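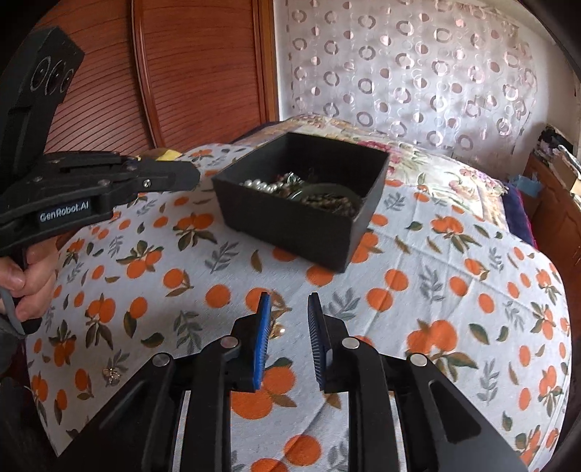
Last updated: October

Notes – jewelry talk, Monday group

Start with the box. Ask who has one like it at home. Wait for hands, dont rush this.

Point 1 – one open box, everything in together = tangle. Chains find each other. Pearls on one side, dark chains and beads over the rest, a disc pendant somewhere in the middle. You want the pendant, you get the whole lot.

Why the bed: big, soft, a dropped bead doesn't roll far. Patterned sheet is harder though, small stuff vanishes in it. Plain towel if you have one. SAY THE TOWEL THING, forgot last time.

Order of work
– pearls out first. Lift, never pull. Silk thread stretches
– then anything with a pendant, undo the clasp before you touch the knot
– fine chains last, 2 pins and good light
– stuck after 5 minutes, leave it, go on to the next one

Orlando Giraldo's story goes in here (the 851 beads, restringing his aunt's necklaces). Keep short!! Ran over with it at Jolidside.

Point 2 – where it goes after. Tall sides are fine for bangles, bad for chains, they just slide down in a heap. Pearls flat in a soft pouch, away from metal. Chains hung up or one per bag, clasp sticking out the top.

Someone will ask about the Treditz trays. Nice, pricey. Egg carton works. Fiore pouches ok too, check the drawstring.

Pass round the 4 sample knots. Get them BACK – Tobias Szabo has the spare set if not.

Questions. Then polishing if theres time, prob not. Cloth only on pearls, no dip, no ammonia, wipe after wearing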